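January 6, 2023

Trial of the Misumico folding kit resumed at the Stusgate office after the holiday closure. Ms Marchetti attended for the morning and Ms Kasprzak took the bench in the afternoon. The hire agreement with Grewal runs to the end of the month, and a decision on purchase is due before then.

The kit was set to its towel programme and completed 135 cycles. Folding was acceptable on single cloths laid out by hand. Results were poorer where the arm had to separate one cloth from another, and the supplier's leaflet says little on this point. I have asked Grewal to state in writing whether the separation routine is included in the basic licence or charged as an extra. Their October letter may be read either way.

Ms Kasprzak wishes the next runs to use mixed colours, blue and orange together, on the white worktop.

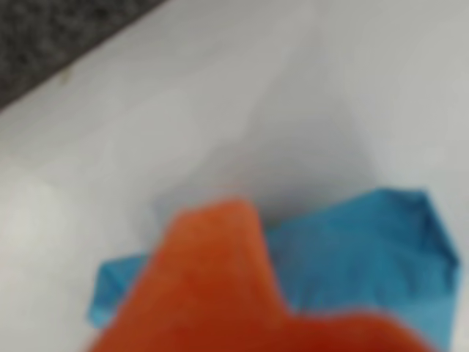
She also asks that the cycle limit be raised to 180, to which I have agreed. The spare finger pads ordered from Prallach have not arrived. The quoted price for the service plan is £999 a year, excluding call-outs, and I have recorded my view that this is high for a unit of this size.

Telephone Grewal again tomorrow regarding the licence.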